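Sketton Oval Accessory Stand, Black

Shop home / Dresser and closet / Stands and trays

I started carrying the Sketton stand in June, after using one at home long enough to get fond of it. Before that I kept my bow ties in a shoebox and my watch wherever I happened to take it off (usually next to the kitchen sink, which is a terrible place for a watch). I wanted one thing on the dresser that would take the small stuff, and I wanted it low and dark and plain enough that I'd stop noticing it.

What you get is an oval tray with a post at the back and a bar across the top, all in black. Small pegs hang down from the underside of the bar, each with a little round knob at the end. Necklaces, bracelets, key loops and the strap of a pre-tied bow tie all go up there, and anything that doesn't want to hang goes down in the tray. It's a very easy thing to understand. My kid worked it out before I'd gotten the packing paper in the trash.

The tray

I'll start at the bottom because that's the part I use most. It's a long oval with straight sides and rounded ends, and the rim stands up all the way around, so a ring you drop in stays dropped in. The rim is low, though! I can slide a pair of cuff links out with one finger without tipping anything. The floor of the tray is flat, and mine has held up nicely to coins, collar stays and a pocketknife that really lives in the car.

I like it best on pale wood. My old dresser is dark walnut and the stand more or less vanishes on it, which some of you will prefer, but on a light top you get that nice clean curve. 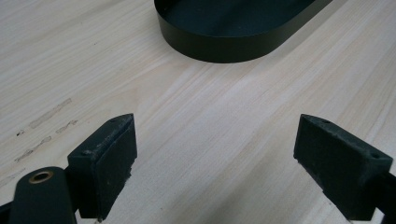

The Sketton tray in black, on a light wood tabletop.

Give it a spot with some room in front. You'll be reaching in from the front every morning, and if there's a lamp or a stack of books in the way you'll knock things about. I had mine jammed up against a jewelry box for the first week and kept catching my sleeve on it.

The bar and the pegs

The bar is straight and runs side to side over the tray, so whatever falls off a peg lands in the tray and doesn't roll behind the furniture. I've lost enough earrings behind furniture to have feelings about this. The knobs on the pegs are small, small enough for a fine chain or a thin strap to go over, and they do their job of keeping the loop from sliding off when you brush past.

A few things I've hung on mine: two long necklaces, a beaded bracelet, the ribbon from a medal my sister won for swimming, reading glasses by one arm (not recommended, they swing), and lots of bow ties. For a heavy belt or a handbag, please look at the Plelledby wall rail, it's made for that kind of load and this one isn't.

Bow ties, since so many of you ask

A good half of the mail I get about this stand comes from bow tie people, and I count myself as one. If you wear the pre-tied kind, do the strap first and the bow second. Take hold of the strap, bring it up to the bar and let the bow follow. If you start with the bow you end up squashing the loops against the post, and then you've got a dent to steam out before dinner.

You can also leave the bow lying in the tray with the knot up and the loops spread out, and just run the strap up toward the bar so it doesn't bunch underneath. I do that with my striped ones. They keep their shape better that way, I think, though I can't swear to it.

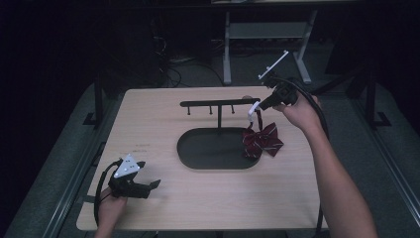 Dark red striped bow tie in the tray, strap up at the right end of the bar. Bow tie not included.

Silk ones crease if the strap is folded tight, so hang those loosely. Velvet picks up dust like you wouldn't believe, and I'd keep velvet in a drawer.

Looking after it

A soft dry cloth is plenty. Black shows dust, there's no getting around that, and I give mine a quick wipe when I do the mirror. Skip the spray polish, it leaves a smeary film on the inside of the tray and you'll be rubbing at it for ages. Hand lotion does the same thing, so if you take your rings off at night after putting lotion on (me, every night) expect to wipe a bit more often.

Ordering

Item number: 226
Maker: Sketton
Color: black
Tray shape: oval
In the box: one stand. Jewelry, ties and other accessories shown are not included.
Price: $21
Shipping: $8 flat, any number of stands in one order
Wakdale customers: free pickup at the shop, just say so in the order notes

If you want 10 or more for a wedding party or a store display, write to me first and I'll work out a better price on the shipping. Returns are fine as long as the stand comes back in its box.

Goes well with

Hidayat ring dish, black
Plelledby wall rail, short
Sketton oval tray, without bar

Page updated 12/08/2024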